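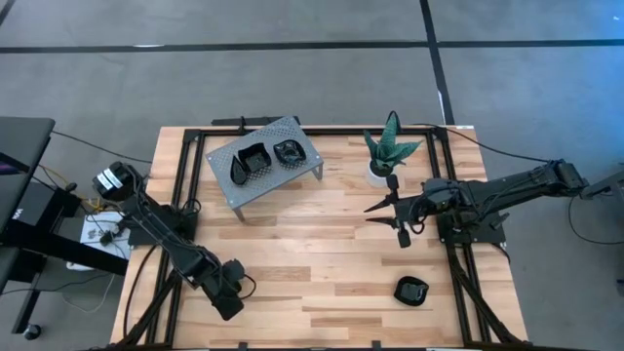
Figure 3. Riser layout. Three dark vessels stand on the perforated platform, with the potted snake plant to the right near the back of the table.

4.2 Vessels, riser and plant

The second part of the study concerns the arrangement of dark serving vessels on a pale table. In Section 4.1 the objects differed in color, and color accounted for much of the grouping. In the present part all vessels were chosen from the dark end of the range, so that outline, rim and depth were the main properties by which one could be told from another. The vessels came from two product lines, Jerna and Hyun. Line was recorded at intake but was not used in sorting.

Three outlines are seen in Figure 3: a teardrop dish, a square bowl with flared, wavy sides, and a shallow bowl with a rippled rim. The teardrop dish is the only one of the three with a long axis, and its orientation was therefore coded separately, as parallel to the front edge of the riser, perpendicular to it, or oblique. The figure shows an oblique placement. For the square bowl we coded only whether its sides were aligned with the riser. Orientation was left uncoded for the rippled bowl.

The riser is a low gray platform with a grid of small holes in the top. It was included because a raised surface divides the table into two levels without adding a wall or a lid. A vessel was coded as "raised" if its whole base was on the platform and as "low" if its whole base was on the tabletop. Vessels overlapping the edge of the platform were coded as "mixed" and excluded from the level counts, though they were kept for the spacing analysis.

The plant was treated as a fixed accent in the coding scheme used by Antunes in the pilot. We dropped that rule in May, when it became clear that the pot was being moved as freely as the vessels and was sometimes placed inside one of them. In the revised scheme the plant has three possible states: on the table, on the riser, or nested. A nested plant changes the status of the vessel under it, which now works as a saucer and is no longer open to other contents. Such vessels were given their own code.

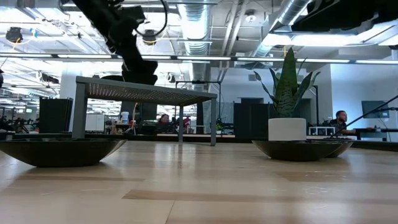 Depth order matters more in the side view than it does from overhead. Two bowls that are well separated in plan may overlap when seen from table height, and the nearer one then hides part of the other. We coded a pair as overlapping if any part of one rim was hidden by the other vessel in the side view. Overlap by the riser was coded in the same way. Leaves were ignored for this purpose, as they are narrow and seldom hide a full rim.

In total, 845 placements were coded over 73 layouts, using 7 category labels. Coding was done by Cardoso from the overhead and side views together. Antunes recoded 13 of the layouts without access to the first set of codes, and the differences were settled by discussion. Nearly all of them concerned the boundary between "shallow" and "deep" for vessels with sloping sides. The boundary was then redefined as the ratio of rim width to height, with measurements taken from the intake sheet. The final code list was closed on July 16, 2019, and is given in Appendix B.
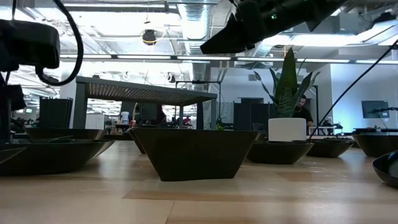
Figure 4. Scattered layout. Angular dark bowls are spread over the tabletop, and the white pot is nested in one of them.

Figure 4 illustrates the scattered type. The bowls have flat rims and sloping, faceted sides, and in side view each reads as a wide, shallow trapezoid. The group can be divided in at least two ways, by size or by distance from the front edge, and the two divisions do not give the same result. For scattered layouts we therefore report spacing only and make no claim about grouping.

Spacing was measured from rim to rim along the shortest line. For the nested pair the rim of the outer bowl was used and the pot was disregarded. Bowls cut by the border of the side view were measured from the overhead view alone.

One limitation applies to both layout types. Glossy interiors reflect the ceiling lights, and a bright patch inside a dark bowl can be mistaken for an edge when contrast is low. The Indthorpe coding manual advises matte objects for this reason. The Stallberg table is also pale enough to show reflections along the boards. Where an edge was in doubt the measurement was left blank, and the blanks are included in the totals of Table 5.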